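Is the Brullbridge rail pass worth it for a 3 night trip?

Posted by ferncreek_2 in Trip Planning

We're going to Brullbridge in November, two adults, staying 3 nights. The visitor site pushes the Teltia pass pretty hard: unlimited trams, the lake train out to Ichikawa Point, and "free entry or discounts" at a long list of places. I've been burned by this sort of thing before. In my experience the list is mostly gift shops giving you ten cents off a magnet.

What I want to know is whether anyone has bought one with their own money and come out ahead. We'd do the lake train once, the old fort, and otherwise walk. We're at a rental near the Skotar end of town, and the host says the tram is "steps away," which I don't believe either. Also, does the pass run by calendar day or from when you first use it? The site says both on different pages.

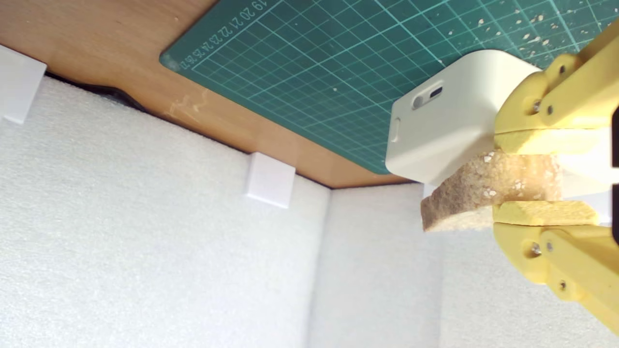 harborlight_sue
The pass runs from first use, or it did when we went. The driver stamped ours on the tram at 4 p.m. and it was still good the next afternoon. I would still ask at the station window before you pay, and get them to point at the line on the back of the ticket, because the leaflet we picked up at our hotel said midnight. As for value, we bought the three-day one and I doubt we broke even. The lake train is the only expensive thing on it. The fort was half closed and the discount didn't apply to the part that was open. The "free breakfast" at the partner hotels needs a second look too: ours was toast you made yourself, a slice of bread like the one in the gripper up there and nothing to put on it, served until 8:30 and not a minute later. If you've got a rental with a kitchen you'll do better with a bag from the market. The tram stop at the Skotar end is real but it's at the bottom of a long hill, and you'll notice that more coming home.

One thing in the pass's favor is that you skip the ticket line for the lake train. In November there was no line.

ferncreek_2
Thanks. That hill isn't mentioned anywhere in the listing, naturally. Did you take the train all the way to Ichikawa Point or get off earlier?

harborlight_sue
All the way. There's a walk along the water and one cafe, which was shut. Dress for wind. The last train back left before dark and I wouldn't trust the timetable on the platform, it was for summer.

tramfan400
Buy the pass. It's great and you don't have to think about it. Trams are everywhere.

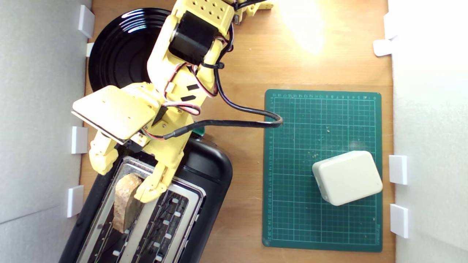
Brullbridge and Lake Country Travelers' Club: Member Help Desk

oldmapdrawer
I'd go slower than the last reply. Trams are not everywhere. There are 2 lines, and the one that serves the Skotar end stops running early in the off season. Whether the pass pays off depends on how many times you'd ride, and by your own account you'd mostly walk. Price the lake train round trip by itself, add a few single tram fares for the hill, and hold that up against the pass. When I did this for my last visit the single tickets won, and that was with one more museum than you're planning.

Some other things I'd check, since the visitor site won't volunteer them:

The fort. Call and ask which parts are open that week. The website showed the towers as open when I went and there was a chain across the stairs.

The airport bus. The pass covers trams and the lake train. It does not cover the airport bus, even though the bus has the Teltia name painted on the side. Plenty of people find this out at the door.

The "almost 400 partners" line. I went down the list one evening and a lot of them were the same coffee chain entered once for each branch. Others had closed. I wouldn't give that number any weight.

Refunds. I've seen it claimed you can hand back an unused pass. At the window I was told no, store credit only, and I have no idea what store they meant.

If you want to be out on the lake, ask about the small ferry as well. It's slower than the train but you can sit outside, and they take cash. It may not run in November, so don't build a day on it.

ferncreek_2
That settles it for me, single tickets. I'll call the fort. Is there anywhere near the Skotar stop to buy tram tickets, or is it an app?

oldmapdrawer
There's a machine at the stop. It was out of order both times I tried it, so get a few at the main station when you arrive. The app wanted my passport number, and I didn't see why it should have that for a tram ride.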